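Crash Reports and Tow Releases: Common Questions
Trakeslow Public Safety, Records Desk

Most of what people call us about is below. Please read before calling, the line backs up fast in the mornings. Updated February. 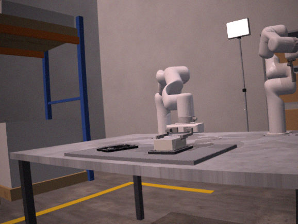
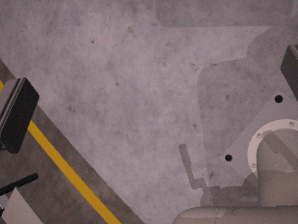

Top: table with two white arms. Bottom: concrete floor and yellow stripe.

How do I get a copy of my crash report?
Online, by mail, or at the window. Online is quickest. You need the report number or the plate plus the date of the crash. The officer should have given you a card with the number on it. No card? Call and we can look it up by last name.

How long until it's ready?
Usually 14 days. Injury crashes take longer. If anyone was killed the full report isn't released until the reconstruction is finished, and that can be months. Calling every day does not move it up.

What does it cost?
First copy is free if you were a driver, a passenger, the owner of a vehicle, or the owner of property that got hit (fence, mailbox, etc). Everyone else pays the copy fee. Card or money order at the window. No cash, no personal checks.

I was in a small crash and no officer came. Do I need to file something?
Probably. File a driver report if any of these apply:
Somebody was hurt, even a little.
A vehicle was towed.
Damage to any one vehicle or property is over 500 dollars.
You have 3 days. The form is on the Forms page and at the window. Both drivers file there own, one form does not cover both.

Can I file the driver report by phone?
No. Needs a signature.

The other driver left. Now what?
Call the non-emergency line if you're safe, 911 if you're hurt or the road is blocked. Don't follow them. Write down whatever you got, even half a plate. Color and direction of travel help. If you have dashcam video save it right away, a lot of them record over themselves.

Where is my car?
If it was towed from a crash in town, it's almost always at Stubbs. Overflow goes to the Lulluron yard, out past the grain elevator. The tow slip will say. If you don't have a slip, have your plate number ready and call us, not the yard. The yards won't confirm a vehicle over the phone without a release number.

What do I need to pick it up?
Photo ID
Proof of ownership (title or registration)
Proof of insurance if you plan to drive it out
Release number from us
If the car isn't drivable you still need the first two and the release number. Plan on your own tow truck.

What are the yard charges?
The base tow from a crash is 149 dollars. Storage is per day on top of that and starts the morning after. The yard collects it, we don't, and we can't waive it. Ask your insurer before you pay, some pay the yard direct.

Can somebody else pick it up for me?
Yes, with a signed letter from the owner and a copy of the owner's ID. Hospital patients: a family member can call and we'll work out the letter with you. Please ask, don't just send someone to the gate.

I only need my stuff out of it. Medicine, car seat, work tools.
You can get personal items during yard hours with ID. No charge for the first visit. Things bolted or wired to the car stay with the car. If the vehicle is on a police hold you need an officer there, so set up a time first.

What is a police hold?
Means the vehicle is evidence. Nobody can release it except the investigating officer. Storage doesn't run while the hold is on, it starts after we notify you the hold is lifted. Watch your mail. Make sure we have a good adress.

There's a mistake in my report.
Wrong plate, misspelled name, wrong insurance number: email us a copy of the document that shows the right info and we'll pass it on for a corrected page. Disagreeing with what the officer wrote about who was at fault is different. You can add a written statement and it stays attached to the report. The officer's narrative won't be rewritten.

What do the codes on the report mean?
There's a key on the last page. If your copy didn't come with one, ask. The codes for road surface and weather are what people ask about most and they're both on there.

Can I get photos and body camera video?
Seperate request. Use the public records form, not the crash report form. Video takes longer to process, faces and plates of uninvolved people get blurred first. There may be a fee for staff time, you'll get an estimate before we start.

Who do I pay online?
Online orders go through Zasto, so that's the name that shows on your card statement. If the payment went through but the download link never came, check your spam folder, then send us the confirmation number. Don't order twice. Refunds are slow.

I got a ticket at the scene. Can you tell me about my court date?
No. Court date and amount are on the citation. Questions go to the municipal court clerk, same building, other entrance.

Does my insurance company get the report automatically?
No. They order their own copy or you send them yours. Give your adjuster the report number and they'll know what to do.

Window hours?
8:30 a.m. to 4 p.m. Closed over the noon hour. Last tow release is at 3:45, get here before then if you want the car the same day.

Question not on here? Use the contact form and put the report number in the subject line.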